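Heat pump waiting list grows in Presitz as heating season nears

Homeowners in Presitz who want to replace an oil or gas furnace with a heat pump before winter are being told they may have to wait until spring, according to the town's energy office.

The office said 608 households have applied for the town's heating rebate since it opened in March. Work has been finished at 92 of those homes. The rest are at different stages, from a first site visit to waiting on equipment that has already been paid for.

"We expected interest, but we planned for it to come in over two years," said Estrella Ayala, who runs the rebate program. "Most of the applications came in after the summer rate notice went out. People opened that letter and called us the same week."

The notice, sent by the local utility, Mallis Energy, told customers that the price of heating gas would go up in October. Oil customers have seen their own increases, and two dealers in the valley have stopped offering fixed-price contracts for the season.

The rebate covers 40 percent of the cost of buying and installing an air-source heat pump in a home that is lived in year-round. Rental units qualify if the owner agrees not to pass the remaining cost on to the current tenant. Window units and portable heaters are not covered.

Installers say the equipment is easier to get than it was last year, and that labor is now the main problem. Only four companies are approved to do work under the program, and one of them, Tangen Heating, stopped taking new customers in August. The company said it would open its list again in January.

Part of the delay comes from the homes themselves. Many houses in the older part of Presitz have electrical panels that are too small to carry a heat pump along with a range and a water heater. Those owners need a panel upgrade first, and that means a separate permit, a separate inspection and a visit from the utility to change the service line.

Mallis said it has added a second crew for service line work and expects to clear its current requests by December. It did not say how long a new request would take.

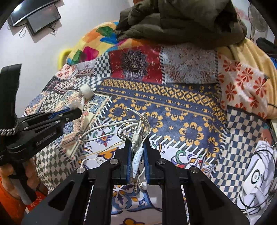 Ayala said applicants should not remove a working furnace or let a fuel contract lapse until they have a confirmed installation date in writing. The energy office has heard from several families who canceled oil delivery in September on the strength of a verbal estimate and are now looking for a supplier willing to take them back.

"Keep what you have running," she said. "The rebate does not go away if your installation is in April. Once you are approved, the money is set aside for you for 18 months."

The neighboring town of Rokov, which started a similar program a year earlier, had the same trouble in its first winter. Officials there responded by letting residents use any licensed contractor, with the town inspecting the work afterward. Waiting times came down, but the town also had to send contractors back to a number of homes where outdoor units had been set too close to the ground and were at risk of being buried by snow.

Presitz is not planning to go that far. The energy office said it will accept applications from new installers through the end of November and will look at each one separately. Companies must show that they have trained staff and that they can answer a service call within a day during the heating season.

Homes without any working heat will be moved to the front of the line, as will households where someone has a medical condition that makes a cold house dangerous. A doctor's note is needed in the second case. The office does not consider income when setting the order, though lower-income households can apply for a separate loan to cover their share of the cost.

The town is also offering a free home energy check to anyone on the list. A technician looks at attic insulation, drafts around doors and windows, and the condition of the existing ducts, and leaves the owner with a written list of repairs. Ayala said the checks are useful even for people who later drop out of the program, and that a tighter house can often be heated with a smaller and cheaper unit - something installers have to know before they place an order.

Some residents have asked why the rebate was opened to everyone at once. At last month's council meeting, several speakers said it should have started with the oldest furnaces. Council members said they had considered that, but had no reliable record of how old the town's heating systems are. The rebate application now asks for the age of the furnace being replaced.

Funding for the program is not in danger for now, the town said. The council set aside enough to cover all of the applications received so far, and will decide in February whether to add more. New applications are still being accepted in the meantime, but anyone who applies now should not expect a site visit before the new year.

Forms are available at the energy office on the ground floor of the town hall and on the town's website. Applicants need a recent heating bill, proof of address and a photo of the electrical panel with the door open. The office is open until 4:30 p.m.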